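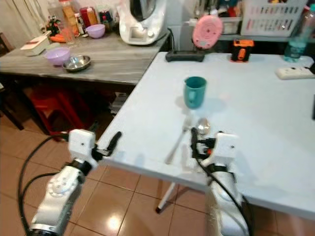 Last updated: Feb 22, 2020

From: Gwenaël Joly
To: hall-users list
Subject: Re: Mugs and cutlery for the shared tables

Replying to the list so everyone gets the same answer.

Sugden wrote:
> Can somebody tell me what we are meant to bring for the Tuesday lunches?
> I turned up in November with a full set of plates and found there was a
> cupboard of them already, but I couldn't find a fork anywhere. Also, are
> we keeping the white folding table or sending it back? It was said at the
> last meeting that it would go, and I would like to know before I offer
> mine. Last thing, whose is the teal mug?

Plates and bowls are in the cupboard and there are plenty. Please don't bring more. Cutlery is what we run short of. I bought a box of 19 mixed pieces from Vimari and most of them went home in people's lunch bags within the month, so from now on it is one fork and one spoon each, brought from home and taken away again. Knives stay in the drawer by the sink.

The folding table stays. It goes end to corner with the grey wood-grain one, as it is now. I know some of you would like the two pushed together in a straight line, but then the door to the store won't open fully. The white one wipes clean more easily, so food on that one please, and paperwork on the grey.

The power strip lives on the white table, along the right-hand edge. Please leave it there. When it was on the floor people caught their feet in the lead, and the tiles are hard. Keep drinks away from it – that includes water bottles with the lid on. If you are filling the kettle, do it at the sink.

The mug I can't answer. It is a plain teal one with a handle and it has been washed and put back on the table several times. If it is yours, say so on the list. If I hear nothing it goes in the cupboard with the others and anybody can use it.

On money: we have 400 left in the kitchen fund. Wemau have quoted for 6 new stacking chairs and I would sooner spend it on those than on a second box of forks. The Gilix catalogue has a similar chair, a bit cheaper, but delivery is extra and they want somebody in all day to sign for it. If you have a view, send it to me direct and I will put both prices round.

Wiping down is shared between 2 people each week, same rota as before. Cloths are under the sink. The green ones are for tables only.

Gwenaël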